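Search this site Go
Threads > Shed and garage > Sorting out the offcuts

Leopold Zwahlen
Shed clean-out thread, 28 Mar 2024. Posting as I go, hands are filthy so forgive the spelling

1/ Got as far as the bars. Red ones and green ones in the one grey bin, second grey bin behind it with nothing in it yet. Plan is red stays, green moves back. 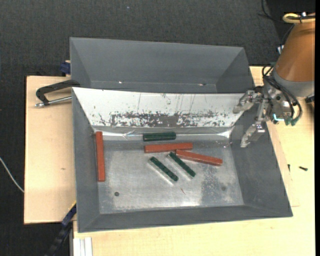
2/ Why bother
Because every time I want a green one I end up rattling thru the lot. The short green one especially. Always at the back, always under something when I'm in a rush.

3/ Bins are the old Baleo ones from when the Fukville depot shut. Paid 75 bucks for the pair plus a box of hinges I still haven't used. Metal floor is scuffed to bits and the white panel on the back wall has worn off dark all along the bottom half. Don't care. Sloping sides are the good part – stuff slides to the middle and you can get your fingers under it.

4/ Things I have tried before this
– ice cream tubs (split in the heat)
– a Bevik drawer unit, lovely, too short for anything longer than a pencil
– leaving it all on the bench. Lasted five years, that one

5/ There's a little sliver of red on the floor of the bin. Off one of the bars I reckon, haven't checked which. Brush the bin out before the new lot goes in or you get that grit in everythng.

6/ Holes in the floor, yes. Small screws do not go in these. Small screws go in jars. Learnt that in July, on my knees with a torch.

7/ Tea. Back in a bit

8/ Ok. Labels. Masking tape and a fat marker, one word each. RED. GREEN. My daughter wants to do them on the label maker but the label maker is in a box and the box is under the kayak.

9/ Next up is the long shelf. Lüthi brackets, four of them, still in the packet. Want the bins up off the bench so I've got the whole top for glueing. Might have to shift the power board first – one thing at a time

10/ For whoever asked, no I'm not chucking the scuffed bin. Bit of paint on that back panel maybe. Probably not.

11/ Rain's started and the washing's out. Shelf tomorrow. If anyone has a spare stud finder near Fukville give us a yell, mine beeps at everything

Comments

marg_in_the_shed: Jars for screws, yes!! Old honey jars, lids screwed up under the shelf so they hang. Best arvo I ever spent

Tobes: why not keep the colours together and sort by length? That short green one would drive me mad

Leopold Zwahlen: @Tobes tried it. Kept putting them back wrong. Colour I can do half asleep

pellworth: Can lend you a stud finder, it beeps at everything too but with more confidence

deb k: go on, paint the panel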